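Visit report: packaging and sachet handling, Prellstead open day

The open day at the Trarau site in Prellstead ran from 9 in the morning. The morning covered film stock and sealing. After lunch we went to the bench area, where finished packs are judged on how they hang, bend and hold their print.

The bench is a plain one: a pale board with a light wooden border, set low enough to work at with both hands. Packs are lifted by the top edge and left to hang. A pack with uneven fill tilts, and the crinkles collect on one side.

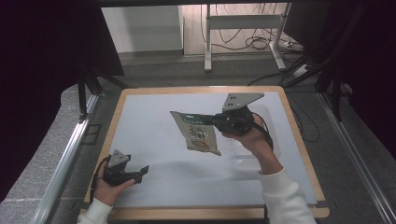

Kunelari would disagree with hanging by the top edge. Our seals pass that way and then fail in the carton, where the load comes from the side. We went over to a flat press test and have stayed with it.

Trarau's answer is that the press test is done as well, on a separate line, with a sample of 101 packs per batch. The hang comes first and takes less time.

Most of my questions were on metallic film. Gloss sells, but it shows every fold, and glare makes small print hard to check under overhead light. The foil sachet from 呷哺呷哺 is a fair case. It has a pale gold ground, a dark green label panel with the hanging slot cut into it, and large green characters below. The net contents line, ending in 120克, is in small dark type.
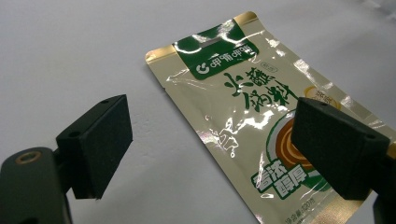
A matte varnish over the text area would deal with the glare at some added cost. Doucet quoted 598 per reel for coated stock against 872 for a fully matte laminate. Neither price includes freight, and the minimum order was not given.

The last item was thin translucent strip. It is held upright by its lower end and watched for curl. Strip that curls at the top tends to feed badly, and storage humidity is the usual cause.

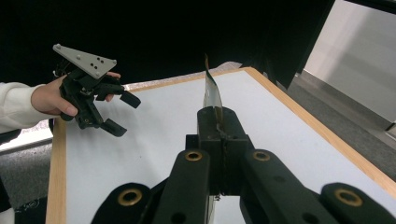

L. Trent

Curl limits were not on the handout. I have asked for them in writing, together with the reel widths. The next open day is planned for February.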